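Quintanilla Kitchen Handling Project
Progress report to the Flikus fund, second period
Prepared by Rosalía Barrios, May 23, 2022

Work in this period went mostly to deciding what to buy. At the end of March we had two quotes for the arm and one for the gripper. We have now settled on the Joltley arm and put the order on hold until the gripper question is closed, as the mounting plate depends on it.

Equipment. The arm stays within the amount approved. The Tadent gripper comes with hard fingers, and soft pads are sold separately. We have set aside $2000 for pads, spare fingers and cabling. Replacement pads are quoted at $200 a set and we have planned for 5 sets in the first year. That leaves $1000 for the other two items.

Site. The test kitchen is in the old wing, built in 1949, and the floor will need leveling before a base can be bolted down. The building office will pay for that from its own budget. We still need a date from them, and delivery of the arm should wait for it.

Simulation. All handling work is being done in simulation until the hardware arrives. The kitchen model has drawers and doors in plain white with bar handles. We are using it to check finger spacing and reach before we commit to a finger size. The drawer task comes first, followed by the upper doors. 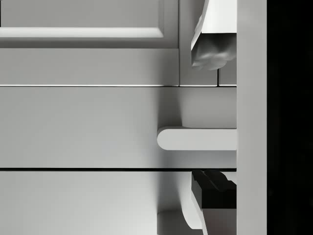
Eusebio Llorente asked after reading the draft whether the spare fingers could wait until next year, with the money moved to a second force sensor. He would prefer to have a sensor on the shelf when the first one goes out for calibration.

We have no objection, provided one pair of spare fingers stays in the order. A revised equipment list will be sent once Tadent confirms the sensor price.

Next period: close the gripper order, release the arm order, and agree on a date for the floor. No change to the total is requested.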